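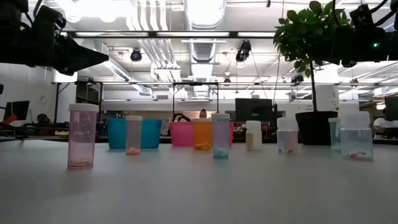

January, notebook 3, small parts bench

Started 8:40 a.m.

Finally got going on the vial and bottle sort, and I am so glad I did! I've been putting it off since we moved the small parts over from the Heywood cabinets, and it's the nicest morning's work I've had in this room for a long time. White tabletop, white caps, all that tinted plastic – it's a cheerful thing to have under your nose before the coffee has worked.

What I'm after is a labeling habit that holds up when someone else opens the drawer. The stock sheet says 3,454 small pieces, carried over line by line from the old Fonetti list, and I don't trust it yet. Today is only about which kind of container suits which kind of piece.

First thoughts, in the order I had them:

The tinted vials are lovely, but the tint fights with the contents. An orange piece in an orange vial is hard to pick out. You know something is in there and that's as far as you get. The pale blue one in the lavender vial reads a bit better, though I'd still hold it up to the light before swearing to the color. So: tinted vials for things we know by shape, clear ones for things we know by color. I wrote that on a sticky note and put it on the shelf edge so I stop rethinking it.

Clear bottle with the mixed bits is a joy. Several colors in one place and you can read them all through the side. I want more of those. Clustis had a clear one in their last price list with a slightly wider neck, and my fingers would be grateful.

The tall pink vial is a great shape for the shelf and a terrible one for my hands. Whatever goes in ends up at the bottom, and then it's tip and tap, tip and tap. Try tweezers next time (the long ones, from the second drawer, if they ever came back).

Teal bin and pink bin: keeping both at the back of the table. Teal for sorted, pink for "ask somebody." I had it the other way around for the first half hour and kept dropping things in the wrong one, so I swapped them and it went much better. No idea why. Pink just looks more like a question to me.

Caps: I like that they're white wherever you look. A fine marker shows up beautifully on them. Wrote a two-letter code on a spare one, rubbed it with a thumb after 2 minutes, no smear. Rubbed it again with a damp cloth and it was gone, so it's marker for now and printed dots later. Wukorero sells sheets of dots, 14 mm, which might be a touch big for the narrow caps. Must measure before ordering.

11:15. Stopped to stretch and look at something farther away than my own hands. Bright in here today with all the ceiling lights going. Good for sorting, less good for reading anything shiny.

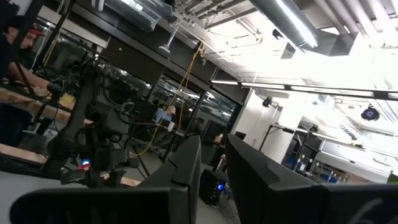 Carol Sowerby read the page over lunch and wrote in the margin that the codes should go on the body as well as the cap, as caps get swapped the minute two bottles are open together, and could we please not use two letters when the old list used three.

She's right on both. Three letters, then, cap and body. I'll redo the test one this afternoon and see how the marker sits on a curve.

Also to do: ask Cyril Kershaw whether the short bottle with the yellow contents belongs with us or with his lot. It isn't on any list I have. And water the plant, which is looking very leafy and deserves it.

Left off at the green-tinted bottle.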